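Ignacio Prieto
Thread on separate tickets, through tickets, and what happened to our July trip to Stosov. Mostly procedural. Long.
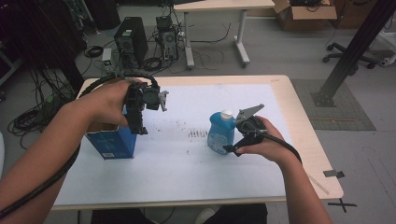
Blue box, blue bottle, both grippers.

The route: a Gosell coach from Datdale to the port, then the Lauritsen night boat, then a local train to the Stosov park gate. More than 400 miles door to door. Two adults, two kids.

You can buy this as one through ticket or as separate tickets. The through ticket costs a bit more. I bought separate tickets. I have read fare rules for a hobby for years and I did it anyway.

Definition, as these carriers use it. A through ticket is one contract with one booking reference covering every leg. If leg one runs late, the carrier owes you leg two. On separate tickets each leg is its own contract, and a late coach is a no-show as far as the boat is concerned.

Having both legs in the same app does not make them a through ticket. Neither does paying for them in one checkout. Look at the reference. If there are several references, you have several contracts.

The Gosell coach was due at the port at 8:40 pm. Lauritsen check-in closed at 9:30 pm. On paper that is 50 minutes of margin, and I considered it generous.

Two problems with that number. The coach time is arrival at the stop on the access road, and the foot passenger building is a walk from there. Also, check-in closing means bags tagged and names scanned. Standing in line does not count.

So the real margin was closer to half an hour before anything went wrong. Then the coach sat behind a lane closure outside Datdale and we reached the stop at 9:26.

My daughter ran. My son would not run, on the grounds that he was carrying the snacks. We got to the desk at 9:41 and watched the gangway come up through a window with a vending machine in front of it.

The desk agent was polite and correct. Our fare class was Saver. Saver has no rebooking after check-in closes. Standard can be moved to the next sailing for a fee if you show up at the desk on the same night. I had the rules on my phone and could confirm she was reading them accurately.

What saved part of the money: the return leg. Some carriers cancel the whole booking if you miss the outbound. Lauritsen does this too, automatically, unless you ask the desk to "hold the return." She did it in a minute. She did not offer, I asked. If you remember one post from this thread, make it this one.

Get the hold in writing. Ours came as a line printed at the bottom of a receipt. I photographed it, then put the receipt somewhere so safe that the photograph was the only copy available on the way home.

The night: there is a hotel by the port and it was full. The terminal stays open for the early freight sailing. The benches have armrests between every seat, so lying down is a matter of threading yourself underneath. The kids did this at once and slept. I did not fit.

At 5 am an announcement asked the driver of a livestock trailer to return to his vehicle. It was repeated until everyone in the building was awake. My daughter still does an impression of it at dinner.

We bought walk-up tickets for the day boat. The day boat is slower, has no cabins, and has a magician. He did the same set twice because the crossing outlasts the act. By the second run my son was explaining the rope trick to the row behind us.

Arrival at Stosov: a day late, park tickets dated for the day before. The gate moved them without any discussion. Dated entry there is good for the following day too, and that rule is on the back of the ticket in small gray type. I had not read the back of the ticket.

The claim. I filed with Gosell for the late coach. They refunded part of the coach fare under their delay policy, which pays on the fare of the delayed leg only. The boat is a "consequential loss" and excluded. It took 18 days and one reminder.

I filed with our travel insurance for the boat. Missed departure cover applied, but they wanted proof of the delay from the coach company. An app screenshot was rejected. A delay letter from Gosell was accepted. You request it through the lost property form – there is no other form – and pick "other."

Some notes for anyone doing this route:

Buy the through ticket. The extra cost is less than four walk-up fares on the day boat. I now have the figures to prove it and would prefer not to post them.

If you do split it, take the coach before the one you think you need. The port has a decent waiting room upstairs and the soup is fine.

Put the overnight things in a bag you can carry, and keep it out of the coach hold. Unloading the hold cost us most of four minutes. I am aware we missed the boat by 11.

Check whether your fare is Saver or Standard before you leave home. The confirmation email shows it as a single letter after the reference.

The way home ran on time on every leg. The kids have asked when we can sleep at the port again. They rank it above the park.

Replies are open if you have a question about the Lauritsen fare classes. I have the full conditions saved, including the previous version.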